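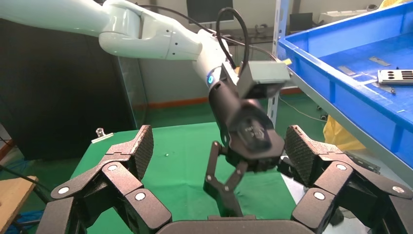 Kaisu Juntunen told us at the start that people in Wudside don't throw old electronics away, they put them in a closet and forget about them. We took her remark as the starting point for our project. We wanted to know what happens to small electronics in our town once they stop being used, and why so little of it reaches the drop-off point on Daslow Street.

Background

Wudside has had a drop-off point for electronics since the old transfer station closed. It is open on Thursday afternoons and takes phones, chargers, computers, printers and loose parts. It doesn't take TVs. The town mails out a flyer with the hours, but the last one went out in December and several households told us they had never seen it.

Method

We put a one-page survey in 100 mailboxes in the Girnura neighborhood and on the streets behind the school. We got 50 back. We also did longer interviews with four households and went through their storage places with them. The survey asked what unused electronics people had at home, where they kept them, and what would make them bring the items in. We left out the question on income after our teacher advised against it.

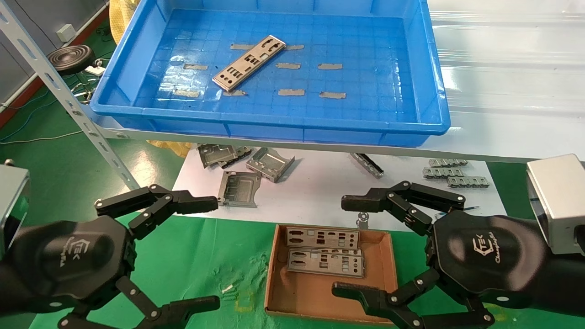

Loose parts are the worst, one woman on Giannakopoulos Lane wrote on the back of her survey, and she added that she could never tell if a piece of metal from a computer counted as electronics or as scrap. Other people had the same problem. The flyer lists whole devices and says only "parts" at the bottom. We asked at the drop-off point and were told that both metal and plastic computer parts are accepted, even without the computer.

Results

Chargers and cables were the most common items, followed by phones. Most people kept them in a drawer or in the basement. The main reason given for keeping phones was the pictures still on them. For chargers it was "might need it." The opening hours came up often, mostly from people who work until 5 p.m.
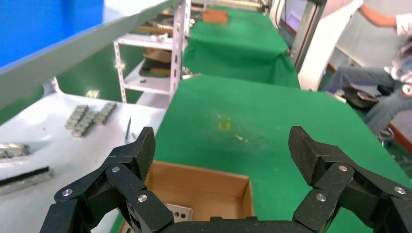

Storage turned out to matter more than we had expected. Households with one fixed place for old electronics were more likely to have used the drop-off point in the past year. It doesn't have to be anything special. An open cardboard box like the one on the green cloth would do, as long as it stays out where people walk past it. In the interviews, boxes that had been taped shut and put on a shelf had not been opened again.

Limits

Our sample was small and came from one side of town. Wudside has almost 2000 households, so the results can't be used for all of them. We also didn't weigh anything.

Suggestions

The flyer should list computer parts by name. One evening opening a month would help people with day jobs. We sent both suggestions to the town office and have not had an answer yet.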